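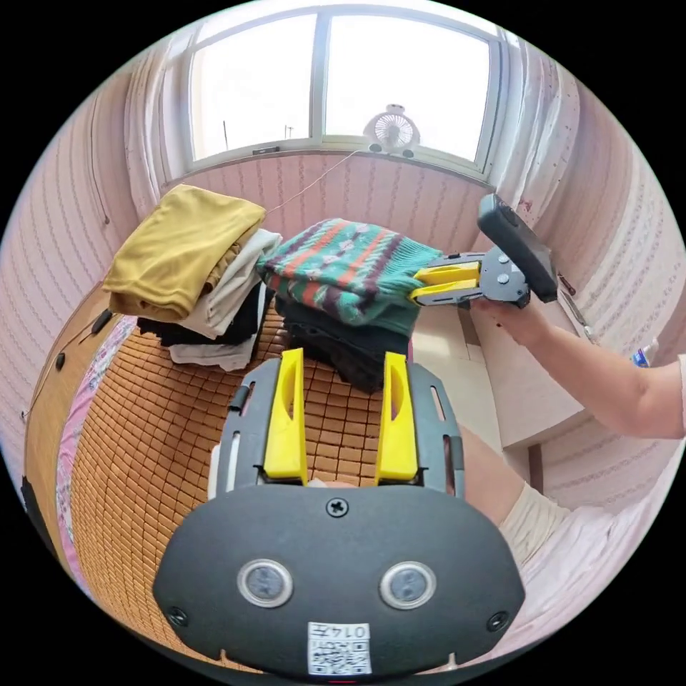
Jean Pringle would like it known that the robot did exactly what it was told. "It let go of the left side, waited, and then let go of the right side," she says. "It had been taught to do that. By me."

Pringle runs the folding work at Werov, where a two-armed machine called Tranar is supposed to learn laundry from people. The people fold with a gripper in each hand, the grippers record what they see and when they open and close, and Tranar studies the results. It had been getting on nicely with T-shirts. Then last October they moved it up to knitwear, and it tried to tear a cardigan in half.

"Tear is strong," Pringle says. "It pulled. One arm had started the next fold and the other one was still finishing the last. A cardigan will put up with a lot of that, so for a while it just got wider."

The machine has a force limit that should have ended the argument. It did trip, on the left arm only, which went slack as designed. The right arm, now with no opposition, swung the cardigan off the table and into the side of the safety cage hard enough to bend a finger mount. Pringle had her hand on the stop button by then. She had been reaching for a pen.

I asked how long it took to find the cause. She looked at the ceiling. "We changed the arm. We changed the cable to the arm. We blamed Dirkar, who make the arm, and they were very polite about it. Then we spent a week blaming wool."

The fault was in the recordings. The two grippers each keep their own clock, and the clocks are meant to agree to within 20 milliseconds. After a software update they stopped checking with each other once a session was under way, and drifted. By the end of a long one the right hand was running 140 milliseconds behind the left. On a T-shirt it hardly matters. On a sweater, where one hand holds the shoulder while the other brings the sleeve over, it teaches a robot that the hands have never met. 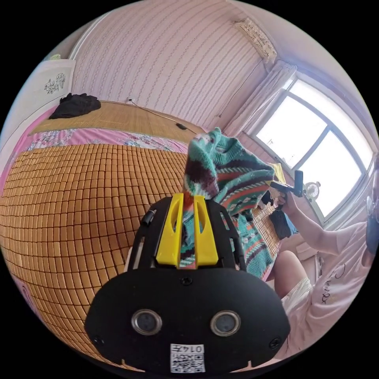

Ratree Meesuk remembers saying in the first week that the playback looked wrong, like a badly dubbed movie, and being told it was the player. Pringle doesn't dispute this. "I told her it was the player," she says. "I may have told her twice."

Going back through the sessions, they found 166 with enough drift to be useless for anything in knit. Some could be rescued by lining up the moments when both grippers closed on the same garment. Most had to be folded again, by hand, by the same people who had folded them the first time – Pringle included. She says she has views on cuffs now that she didn't have before.

Did she consider just throwing the sweaters out of the program? "Every day. But people own sweaters. If you sell somebody a folding machine and it only does T-shirts, they're going to notice around the time it snows."

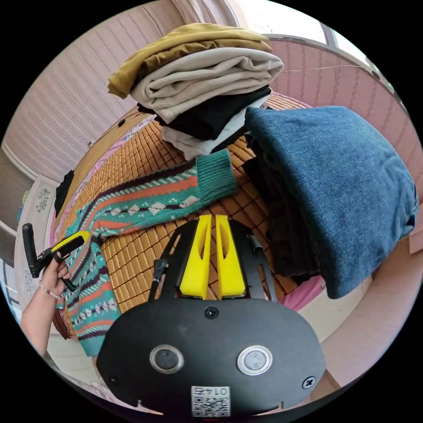 The half that worried her more

Bad clocks made a bad fold. The swing was a separate problem, and it's the one she brings up when visitors ask about safety. Each arm had its own force limit and neither arm knew about the other's. "On paper we had two safety systems," Pringle says. "In practice we had half of one, twice."

Now if either arm trips, both hold still and stay closed until somebody comes over. It looks less impressive in a demo. Two arms stand there gripping a sweater like a couple who have stopped speaking.

The clocks are checked before and after each session, and anyone recording starts by tapping the two grippers together, so there's a matching bump in both tracks. Meesuk suggested the tap. Pringle says she agreed to it immediately, and then, after a pause, that she agreed to it by the afternoon.

The cardigan is still at Werov, on a hook by the cage. It would fit two people.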